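Maribel Tello has run the returns hall at the Haketti depot in Drerow for long enough to remember when every bottle went through a pair of gloved hands. The hall takes in 900 crates on a full day in April and more in summer. Mixed plastic used to be picked by six people standing at a belt. Two of those positions are now covered by paired-arm cells supplied by Tevby.

"The cell does one thing," Tello said. "Bottle on the table, bottle in the bin. Anything with a hand pump or a broken neck comes to us."

Each cell has a rated speed of 610 bottles an hour. Tello plans for less. She keeps 30 minutes at the start of each shift for wiping down the table and checking the cables, and the operator writes the stop count on a sheet at noon.
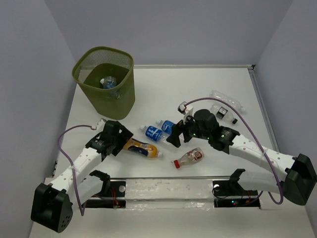
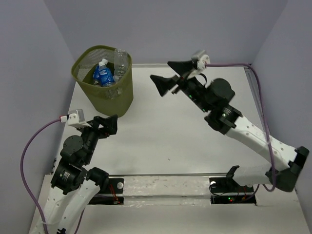 Two arms, one bin, plastic bottles to be put into it.

Grønli had a different account of the change. The picking was dull, he said, but six people at a belt could talk, and one person watching two cells cannot. He also said that his shoulder no longer wakes him at night, and that he would not go back.

Tello did not dispute the first part. Nobody was let go when the cells came in, but two people who left were not replaced, and the rest were moved to glass and to the loading door. Operators rotate every two hours. She tried four at first. "After three hours they stop seeing the stops," she said. "The arm waits, the light is on, and the person is looking straight at it."

Training takes nearly 200 hours before an operator may clear a fault alone -- longer than she was told to expect. Most of it concerns restart order and where to stand. Pay went up one grade for those who finished. The pickers on glass asked for the same grade and have not had an answer.

Asked whether a third cell is planned, Tello said the floor has room for one. The power supply does not, and the electrician's quote is still on her desk.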